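Section 2: Preparing and hanging a framed work

This section covers works up to 102 cm on the longer side, hung on the Serkico rail system. For heavier pieces, see the notes Kourosh Bahrami has added at the back of the guide.

2.1 Before you start

1. Check the work against the loan sheet. The title, artist and frame size must all match.
2. Wash and dry your hands, or put on clean cotton gloves.
3. Clear a table larger than the work and wipe it down.
4. Lay the work face down on a clean, soft cloth.

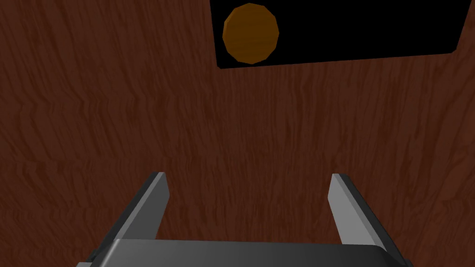
Wood-grain surface with black mat.

Note: Works on paper from the Prancombe store are glazed with acrylic. Do not use glass cleaner on them.

2.2 Fitting the hanging plates

1. Measure one third of the way down each side of the frame and mark both points in pencil.
2. Hold a plate over each mark, with the ring pointing inwards and slightly up.
3. Make a pilot hole with the hand drill. Stop well short of the front of the frame.
4. Fix each plate with two screws. Tighten by hand only.
5. Thread the cord through both rings and knot it twice at each end.

Caution: Never fix plates to the stretcher of a canvas that belongs to a lender. Ask Olumide Nwachukwu for the clip set.

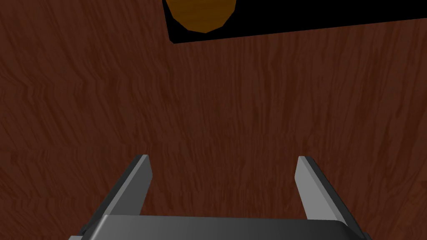
Labels are printed at the Zudcombe office and trimmed by hand before the show goes up. Use the steel rule and a fresh blade, and cut from the back of the card. A strongly grained tabletop, with wavy dark streaks like these, makes a faint pencil line on a loose offcut harder to follow, so put plain white paper underneath while you mark up. Fix each label to the right of the work with its top edge 95 cm from the floor.

2.3 Hanging

1. Slide the rail hooks to the marks on the wall plan.
2. With one person at each side, lift the work and lower the cord onto the hooks.
3. Level the top edge, then press a felt pad behind each lower corner.
4. Stand back to the far wall and check the line against its neighbours.
5. Enter the hook numbers on the Etim sheet. The long wall has 33 hooks, numbered from the door.

Caution: Do not leave a work hanging from one hook, even for a moment.

Section last revised May 9, 2022.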